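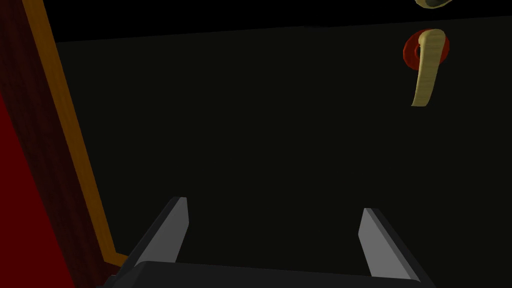
Door tests get a rulebook, and I'm kind of thrilled

2024-04-04

If you train robots to open doors in simulation, you've probably had this argument: what counts as open? At Cidatik we've had it a lot, so I was pretty happy when the Zomum group put out its first set of shared test rules this morning (13 pages, and I read them over breakfast!).

The big one is that every reported score now needs 200 tries per door, with handle shapes and colors listed. You also have to say where the gripper starts, and whether its fingers are open. Brushing the lever doesn't count - the latch has to release and the door has to move.

Golnar Rostami, who edited the draft, told me the old habit of reporting only your best run "had to go." Simone Damasceno on our team is less sold. She thinks 200 is a lot for small labs, and she's already written in to say so.

Comments are open until November. We'll be rerunning our lever handle set first, starting with the red and cream one.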